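Helpers and visitors wanted – Trasgate open day, Saturday 11th August

We need people! Seven helpers for the floor, plus visitors who want to have a go at teaching the arm to clear a table. No robot experience needed. Patience yes.

Helpers: 43 dollars for the shift, lunch included. You'll greet folks at the door, hand out badges, put the dishes back between runs (a lot of this), keep small kids behind the tape. Closed shoes please, cables on the floor. Must be 18 or over.

Participants: one slot each, morning or afternoon. You guide the arm by hand, then watch it try on it's own. Short form afterwards. Not paid, but there's coffee and a tour of the Jostum workshop next door. Under 18s welcome with a parent.

Set-up is Friday evening, extra hands very welcome – tell us if you can lift.

To sign up: call the desk, extension 3443, ask for Montserrat Miranda. Say helper or participant, and which half of the day. Slots went fast in May so dont wait.

Table station, bowls and plates on the green cloth:

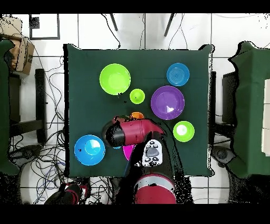 Duván Flores did the May day and says to ask for a morning slot, the line gets long after lunch and you want time for a second try. Wear sleeves you can push up, he adds.

Parking behind Nosgate, gate code comes with your confirmation. Questions about access or the form – Mostafa Helmy, same extension.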